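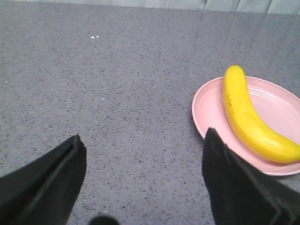

Figure 1. Wrist view, fingers open, plate and banana to the right of centre.

4. Comparing finger sets on the bench

Revised February 2023, Rutstead. Applies to the Plundley two-finger gripper with the Mandimo controller and the Bautista wrist camera. If your arm has the older Mandimo with the grey key switch, use the September supplement, and our sympathies.

This section assumes the arm is bolted down, homed and on speaking terms with the controller. It covers the comparison we recommend before you commit to a finger set: one banana, one plate, one bowl, and the same moves repeated until you trust the results or run out of afternoon.

4.1 Before you start

1. Clear the counter back to the curtain. Crumbs and small specks won't bother the gripper, but they show up nicely on the wrist camera, and you will waste time deciding whether one of them is a lens fault. Wipe first.

2. Put out the plate and the bowl with bare counter between them. The gap should be wide enough for the open fingers to come down without touching either. Leave the bowl empty.

3. Lay the banana on the plate. Use the same banana for every finger set in a session. A fresh one halfway through will have its own ideas about curvature, and you'll end up comparing bananas.

4. Power up the controller and wait for the steady green lamp. The flashing green lamp means something else (see 7.2) and has caught out better people than us.

Caution: Keep hands out from between the fingers whenever the lamp is lit. The gripper does not know you from a banana.

4.2 Setting the wrist camera

1. Select WRIST on the Mandimo and open the fingers fully.

2. Jog the arm until both fingertips are in view, rising from the lower corners. Some of the gripper body may poke up at the bottom between them. This is normal. Do not tilt the camera to get rid of it, or you'll lose the tips at the moment you want them.

3. Set exposure to manual. On auto, the Bautista sees black fingers, decides the whole room is dark, and bleaches anything pale. A light-coloured plate will come out nearly white when the camera is close to it. The colour of the fruit shifts as well, so don't judge ripeness from the wrist view, and don't set a detection threshold from a single position.

4. Fix the focus with the fingertips above the counter at working height. The fingers themselves will stay a little soft. You want the surface beyond them sharp.

Note: The wrist view has no useful sense of depth. A fingertip that covers part of the plate rim could be touching it or well above it. Check from the side until you've built up a feel for it, and then check from the side anyway.

4.3 The test pick

1. Bring the arm over the plate with the fingers open. Line it up so the fruit runs up the middle of the view with one finger on each side.

2. Rotate the wrist to suit the curve. You're aiming for contact on the flanks. Gripping a banana across the outside of its bend works once or twice, which is exactly often enough to make you write it into a program.

3. Set grip force to 31 on the controller's scale. The scale has no units. We have asked.

4. Close at slow speed and stop at first contact.
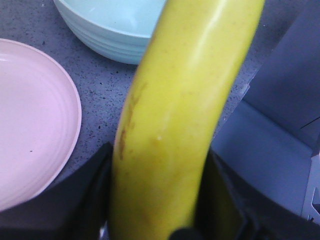

Once the fingers have made contact, hold for 400 milliseconds before you command any lift. The pads need that long to settle, and so does the force reading, which overshoots on closing and then sheepishly comes back down. If you log the peak, every finger set will look stronger than it is. Log the value at the end of the hold.

5. Lift straight up, slowly. Watch for rotation about the grip point, which the wrist camera shows well, and sliding, which it shows badly. The fixed camera is better for sliding.

6. Carry over the gap, lower, and release on bare counter or into the bowl, depending on which run you're doing. Don't mix the two in one log file.

7. Return the banana to the plate by hand, with the arm paused. Vary the angle a little each time. A gripper that only copes with one pose has told you something about your placing, and very little about the fingers.

Repeat for each finger set. Our own sheet runs to 107 picks per set, a number arrived at when the printed form ran out of rows. Fewer will do for a first look.

Tip: Before closing on a new finger set, park it in the open position over the fruit and save a still from the wrist camera. Comparing these stills side by side shows a badly seated finger far sooner than the logs do. Look at how far each tip reaches up the view and whether the gap sits centred on the fruit.

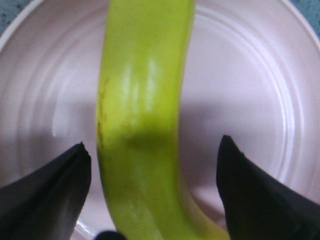 4.4 When the pick goes wrong

Fingers close, fruit squirts sideways. The grip is too high on the curve, so the pads are pushing it out. Lower the approach in small steps, keeping an eye on the plate.

Fingers stop early. One of them has found the plate. The controller reports this as a successful grasp with every sign of pride. Raise the approach height and rerun.

Pick holds, then droops. Grip point is off the balance point. Move along the fruit toward the heavier end before you touch the force setting.

Brown marks multiplying on the peel. Reduce force. If they were there when you started, you should have written that down, so write it down next time.

4.5 Resetting between finger sets

1. Park the arm clear of the counter and switch the controller to HOLD before unscrewing anything.

2. Put the plate and bowl back to their starting places and check them in the fixed camera view, with no part of the arm in the way. Save that view with each set. When two sets of results disagree, it's the first thing to look at, and in our experience the bowl has wandered.
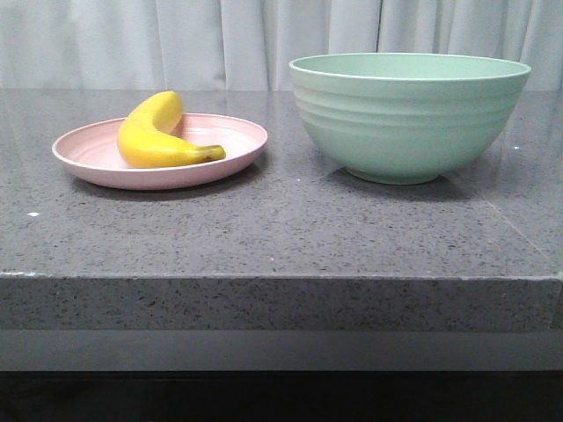 One owner wrote in to argue that the fixed view should be saved after every pick, on the grounds that by the time a set is finished the damage is done and you can't tell which run to throw out. That's fair, and the storage is cheap. The Mandimo will do it from the LOG menu under EACH, though it adds a pause after every release and you'll need to re-time the hold in 4.3.

3. Fit the next set, tighten both screws evenly, and go back to 4.2. Yes, including the focus.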